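Laying out a parts board: Tiina Ruotsalainen on recesses, pegs and outlines

Tiina Ruotsalainen has designed assembly boards for nine years, first for the training rooms at Irport and now from a workshop in Prurcombe. A board in her sense is a flat base that holds a set of small parts, each with a place of its own. The form is old and the fitting of it is fussy. We spoke on May 24, 2022, mostly on the subject of clearances.

She starts with the sheet. "Most people draw the parts first and then look for a base that will take them. I fix the base first. If the base rocks on the table, every part on it is out before you have begun." Her own sheets are checked against a steel straight edge and rejected if light shows under the middle third. The corners are left square so that the board can be pushed up against a stop.

The next decision is between a recess and a printed outline. A recess holds the part and also corrects it, as the walls guide the last few millimetres. An outline does neither. "An outline tells you where. It gives no help with how. I use it when I want the placing itself to be the work."

Recess depth is where she and her former colleagues at Vashisht disagreed. They cut to half the height of the part. Ruotsalainen prefers a third, which leaves more of the sides to hold. The drawback is that a tall block will tip if it is knocked. "Then it tips, and you stand it up again. I would sooner have that than a part I have to dig out with a fingernail."

She is strict about spacing. The gap between two neighbouring parts should be set by the width of the hand that has to come down between them, and she puts the figure at 40 mm for most layouts. Closer than that and the second part gets nudged while the first is being lifted. A batch for Drunulham was drawn at a tighter pitch in February, and she asked for it to be redrawn before anything was cut.

Colour gets less thought than visitors expect. One colour for the parts and one for the base is enough, provided the two are well apart. Printed marks on the base should be thin, or they start to read as edges.
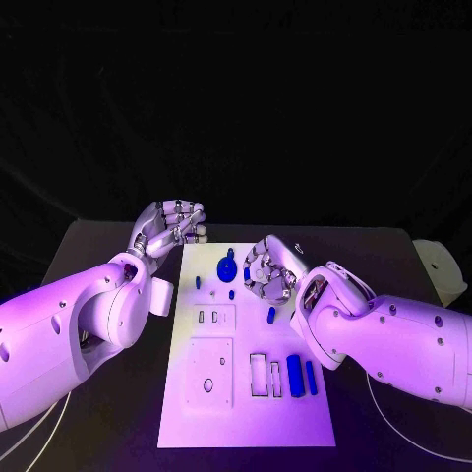
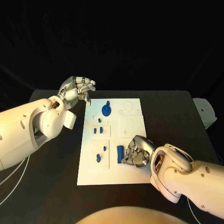
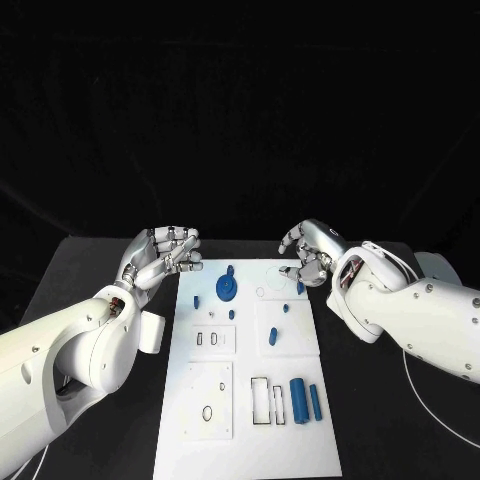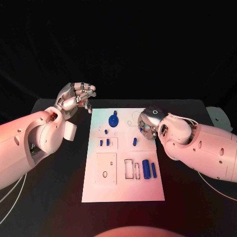

Ruotsalainen's rule for mixed heights is that low parts and standing parts may share a board, but the standing ones must be approachable from at least one open side. She applies it at the drawing stage, with a card template slid across the plan. Blue on white is her usual choice for such a set, and the board in the second picture has a rectangular block standing upright on the lower right and a round knob with a small peg on it near the top centre. The knob is the kind of part she likes to keep near an edge of the layout, where it can be turned or lifted without a wrist passing over everything else. Small pegs she treats separately. "A peg is a nuisance. It is easy to pick up and hard to let go of straight. Give it a chamfer and a hole with a bit of slack, and measure the slack after painting."

Her parts register now runs to 2,904 entries, each with a drawing, a measured size and a note of the recess it fits. Seven of the entries are marked as withdrawn, all of them discs that were too thin to pick up from a flat surface. She keeps the drawings on file for the diameters.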